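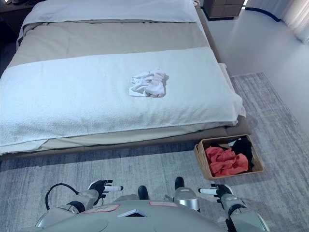
How long after my iron tablet must I wait before I drink tea?

Leave one hour at least, two is better. Tea and coffee make the body take in less of the iron. Water or a small glass of orange juice is fine with the tablet.
Sneha Tripathi, Oct 9, 2018

Thank you Sneha. I should add that my magnesium capsules are 500 mg and I swallow them together with the iron after breakfast. Is this a mistake? The label says only "with food".
Jyoti Mathur

I would separate them – iron in the morning, magnesium in the evening. My pharmacist in Purkstead told me the same when I asked her last December. If you take also thyroid medicine, please ask before you change the times, the gap there is longer.
Vandana Agarwal

i take everything at once with my tea, 7 pills, never had a problem
Wayne Wainwright

Wayne, you would not feel it, it shows only in the blood test. Mine was low until I moved the tea to eleven o'clock.
Vandana Agarwal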